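Kurkis Demonstration Working Group
Minutes of meeting held Aug 1, 2025
Edgate meeting room and by phone

The chair opened the meeting and noted that a quorum was present. Apologies had been received from the Umidcombe site lead. The minutes of the May meeting were accepted with one correction: under item 4, "remote sessions" should read "hand-held sessions".

1. Matters arising

The wording of the household consent form has been settled and the form is in use. The spare charger requested in May has arrived at Edgate. The request for a second set of pad liners is still open, and Montoya has been asked for a revised delivery date.

2. Report on hand-held demonstrations

The collection lead reported that the total of accepted demonstrations now stands at 2,203 across all household tasks. Kitchen work makes up the larger share. Cloth folding is behind plan and will be given more time in the next roster.

The utensil task was discussed at some length. The written instruction asks the demonstrator to take a spoon from the holder, bring it upright, hold it briefly, and return it. Two demonstrators had been rotating the wrist before the spoon was clear of the holder, and others after. Both ways are acceptable to a person doing the job, but the mixture makes the set harder to learn from. It was agreed that the instruction should say to lift clear first and then turn.

One member asked whether see-through utensils should stay on the object list. The bowl of a translucent spoon picks up whatever colour is behind it, and the labelling staff find the outline slow to mark. The collection lead said that people own such spoons and the list was meant to reflect ordinary kitchens. After discussion the meeting agreed to keep them, and to record each one on the session sheet as "translucent" so the results can be looked at separately.

Agreed: translucent utensils stay in. Session sheet to be amended.

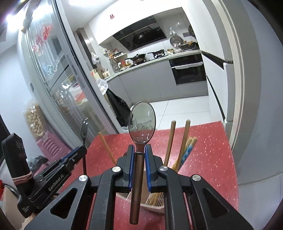 The group then turned to two-handed work. Demonstrators have been using one gripper in each hand for passing and sorting tasks, and the reviewers find these sessions take longer to check. The usual fault is that one hand waits outside the view of the other for most of the attempt. The review lead suggested that both tools be brought into the shared work area before the attempt is started, and that the idle hand stay there until the end. This was supported. A further suggestion, that the two hands always start with the left, was not taken up. Left-handed demonstrators had objected to a similar rule last year.

There was a question about grip position. The present guide says "near the middle of the handle", and the review lead considers this too loose for long spoons and too strict for short ones. A trial of a revised wording will be run on 20 attempts before anything is changed in the guide.

3. Report on remote control sessions

The remote arm at Umidcombe was out of service for part of the period while a wrist cable was replaced. Of the 80 remote attempts planned, most were completed after the repair and the rest have been moved to the next period. Operators report that the lag is tolerable for picking up solid objects but tiring for anything thin. Chopsticks were mentioned in particular.

The meeting discussed whether chopsticks should be shown only with the hand-held tools for the time being. Opinion was divided. The Umidcombe operators would like to keep practising, and the review lead would sooner not spend time on attempts that will mostly be rejected. It was agreed to leave chopsticks on the remote list as practice only, with no review required - the item to come back at the next meeting.

4. Household visits

Visits are limited to up to 80 minutes of recording per home, not counting set-up. One household had asked whether they needed to clear their benches beforehand. The answer is no, apart from knives, glassware that could fall, and anything with a name or address on it. The visit letter already says this on its second page and will be changed to say it on the first.

Demonstrators are reminded to ask before moving a household's belongings and to put them back where they were. Lights should be left as the household normally has them, unless the reviewers have asked otherwise.

5. Equipment

Worn pad liners should be replaced at the start of a session and never partway through one. Pivot screws are to be checked for looseness at each charge. A checklist for this exists at Edgate and will be copied to the other sites.

Labels for the storage cases were approved as circulated.

6. Other business

The Montoya contact has offered a half-day session on remote control for new operators. Members were in favour, provided it is held at Umidcombe, where the arm is. Parking there remains limited and visitors should car-pool where they can.

Action items

Session sheet to be amended to include "translucent" - collection lead
Utensil instruction to be reworded (lift clear, then turn) - collection lead
Trial of grip wording - review lead
Visit letter, page one - household liaison
Equipment checklist to all sites - Edgate
Follow up pad liner delivery with Montoya - secretary

The date of the next meeting will be circulated by the secretary. The meeting closed at 3:40 p.m.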